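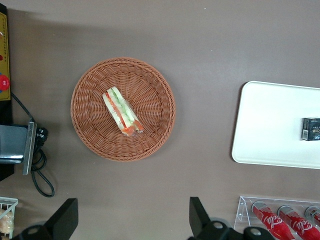
Zeltudari Counter Set: Read Me First

Print this page | E-mail this page

Last updated: Nov 6, 2022

Hello, and thank you for taking an interest in our little collection! Zeltudari is a set of 147 recorded demonstrations of a robot arm handling snack-counter goods, gathered by hand at our Hakisberg workroom so that a learning system can pick up the knack from people who already have it.

What you get

Each demonstration is one folder, with the wrist camera video, the arm and gripper positions, and a short written instruction such as "put the sandwich in the basket." We kept the wording the way our operators said it – a bit loose, and sometimes two people say the same thing quite differently. Please don't tidy it up before training, or at least keep a copy of the original!

The props are everyday things: a wrapped sandwich, a round woven basket, a white tray, Coca-Cola bottles on a clear rack. Clear plastic film catches the light in odd ways, and we would love to hear how your model copes with it.

Known gaps

No recording runs past 60 seconds. Folder 45 has no instruction file, and the 2 folders marked "Plaltholm" use an older gripper calibration, so do leave them out if you are comparing finger positions. More bottle demonstrations are planned for February.

Contact: Kiprono Shemweta, Zeltudari data desk | © 2022 Zeltudari | Back to top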